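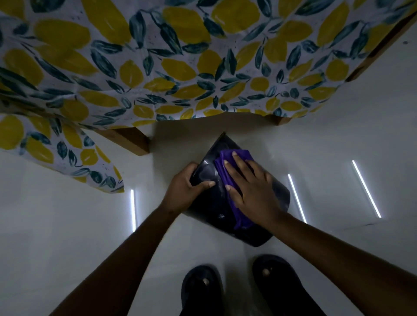

Lemon-print tablecloth

The lemon-print tablecloth is a kitchen or dining cloth with yellow lemons and green leaves on a pale ground. I've been collecting printed table linen for years, so forgive me if I get carried away with this entry!

Patterns. The fruit can be packed in tight or spaced way out, and the leaves run from bright grass green to a deep teal. My favorites have a brushed, hand-painted look, with little specks of color between the lemons (my aunt always thought hers was stained). The Korness mill sold its version as Aguiar, pattern 149, and people in Nallham still ask for it by number.

Size and drop. The drop is the part that hangs over the edge of the table. For everyday meals I like 4 inches or so -- any longer and it ends up in your lap. Corners always hang lower than the sides on a square-cut cloth, and they fold into a floppy triangle.

Care. Wash cool, line dry, iron on the back. Yellow fades first in my experience, so keep it out of a sunny window.

See also: Oilcloth; Table runner; Sastmont checks

Last edited 8/24/17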